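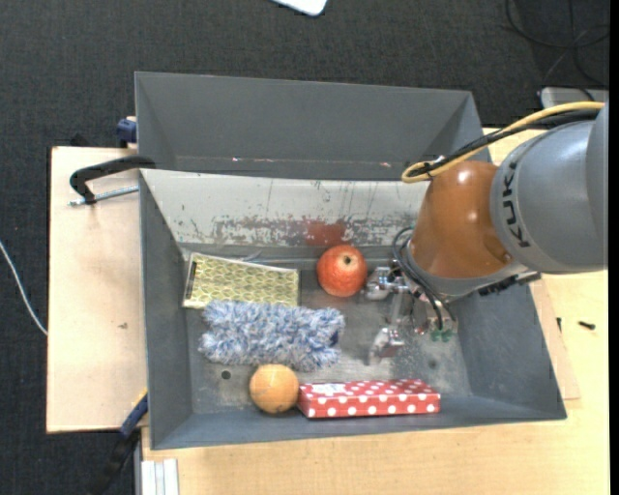
Dastville Creek Path and Footbridge
Progress report to the Kotian Fund
28 Aug 2019
Prepared by Anitha Achari, project manager

Summary

The north section of the path is open and in daily use. The south section is graded but not surfaced. The footbridge deck is behind schedule and will not be finished before the end of the current grant period. Spending is within the approved total, though we are asking to move money between two budget lines. Details are below.

Work finished in this period

The north section runs from the Virnenora parking area to the old pump house. Crushed stone was laid and rolled in early August. The contractor, Falix, came back once to fix a soft spot near the culvert where water had been sitting. They dug out the bad material, put down fabric and larger stone, and brought it back up to grade. It has held through one heavy rain.

Signs are up at both ends of the north section. The map on the pump house sign shows the south section as open, which is wrong. A corrected panel has been ordered and the printer is not charging us for it.

We planted 16 trees along the bank, mostly sycamore and river birch. All were in leaf at the last check, although two of the birches by the bend look thin on one side. We are watering those by hand until the weather cools.

Work under way

Grading on the south section is complete. Surfacing was to start right after, but the stone supplier could not deliver to the south gate. The loaded trucks are too heavy for the lane, and the county would not give a waiver. Stone now has to be tipped at the north end and carried down the path in smaller loads. Falix has agreed to do this with tracked dumpers so the new surface is not damaged. It adds to the labor cost and we have a written price for it.

The bridge abutments are poured and have passed inspection. The steel beams are on site, stored on blocks behind the pump house. The deck boards are the problem. The first delivery was the wrong thickness and went back. The replacement order has a lead time of 18 working days from when the mill confirms, and the mill has not confirmed yet. I call them every other morning.

Until the deck is on, the south section ends at the creek with a locked gate. A few people have been going around the gate and crossing on the rocks. We have added a second sign and moved the fence line closer to the water on the west side.

Budget

We have spent less than planned on signs and planting and more on stone handling. We request approval to move $2,000 from the signs and planting line to the surfacing line. The total award does not change. If this is approved we do not expect to ask for any other changes.

The bridge line is unchanged. The supplier refunded the first deck delivery in full, including freight. The refund will show up in the next financial statement.

Access and use

We do not have a counter on the path yet, so I can only report what we hear and see. The north section is busy before work hours and again in the evening, mainly walkers and people with dogs. The grade at the pump house meets the accessible standard. One wheelchair user told us that the stone is fine when dry but slow going after rain near the benches. Falix will go over that stretch again with the roller when they are back for the surfacing.

Neighbors on the east side asked for a screen of shrubs behind their fences. This was not in the original plan. I told them we would look at it once the bridge is done and we know what is left in the planting line.

Schedule

Surfacing of the south section can begin as soon as the budget change is approved. Falix expects it to take 2 weeks, weather permitting. The deck will follow once the boards arrive. Handrails are already made and can go on right behind the deck crew.

We request an extension of the grant period to cover the deck, the handrails and the final inspection. A separate letter with the proposed end date will be sent when the mill gives us a delivery date.

Decisions needed from the Fund

Approval of the transfer to the surfacing line.
Agreement in principle to an extension.
Confirmation of how the Fund wants its name shown on the bridge plaque. The foundry needs the wording before it can quote.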